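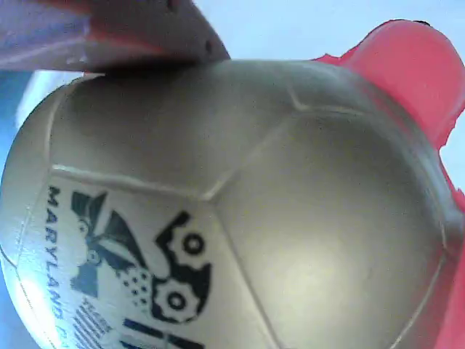

Slide 1. Silver-grey ball held in the grip, printed panel towards the viewer.

Speaker notes: the Visness tabletop arm kit, assessment and recommendation
Zuzanna Sowa, Clondport Centre for Technical Education
Sunday, July 11, 2021

Opening

Thank the Vendham partners for the invitation. State at once that the Centre has no financial interest in the kit. Rutkowska supplied it on loan and has not seen these notes.

Remind the audience of the question we were asked: is the Visness kit suitable for purchase by member colleges for their first-year automation course? Our answer is yes, with conditions, and the conditions take up most of this talk.

What is on offer

The supplier offers the kit with arm, gripper, cabling and a printed course book. Support is by e-mail for the first year and by paid agreement after that. The course book has 5 units. We worked through 4 of them. The last deals with networking several arms and was outside our terms of reference.

Pause for questions on scope only. Questions on price are to be held until the end.

Moving and placing objects

The central exercise asks students to bring the gripper to a small object on the table, take hold of it and carry it to a tray. It looks simple, and students will say so. The approach is where most marks are won or lost.

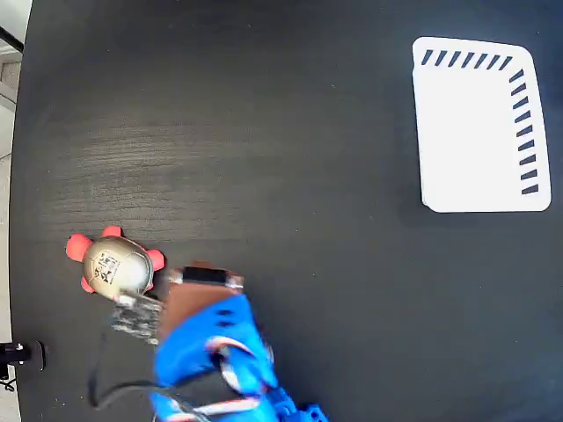

A rounded object gives the gripper very little flat surface to work with, and the angle of approach matters far more than the course book suggests. Our assessors would like to see a full page on this in the next edition. At present it has a single paragraph, placed after the exercise.

Say something here on cable routing. The instructions leave it to the user. Colleges should settle one arrangement and keep to it on every bench, so that students moving between groups find the same layout.

Przemysław Urbańczyk will speak for a few minutes on marking. He has asked for the slide to stay up while he does so.

Gripper fingers and wear

We asked the supplier about replacement fingers and were told they may be ordered singly. This should be confirmed in writing before any order is placed. Departments should also inspect the pads at the start of each term and record the result in the equipment log. 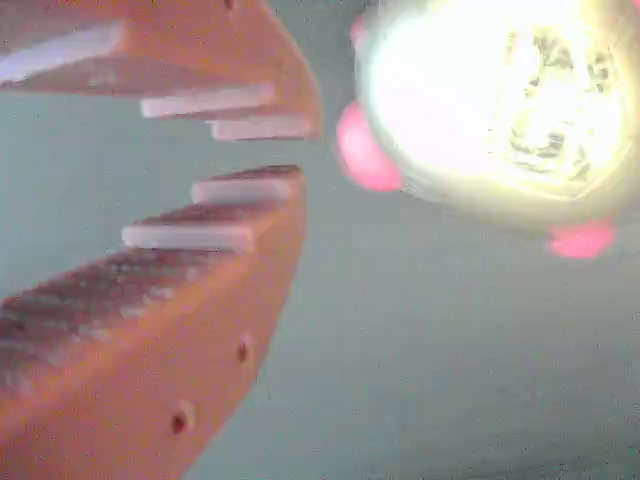 Conditions of our recommendation

Purchase is recommended where a college can provide a fixed table and a member of staff trained on the kit. The supplier's training day is adequate but should be held on site. Set aside 400 pounds a year for spares.

Colleges wishing to order for the autumn should write to the Centre by the first week of August. Take questions on price now.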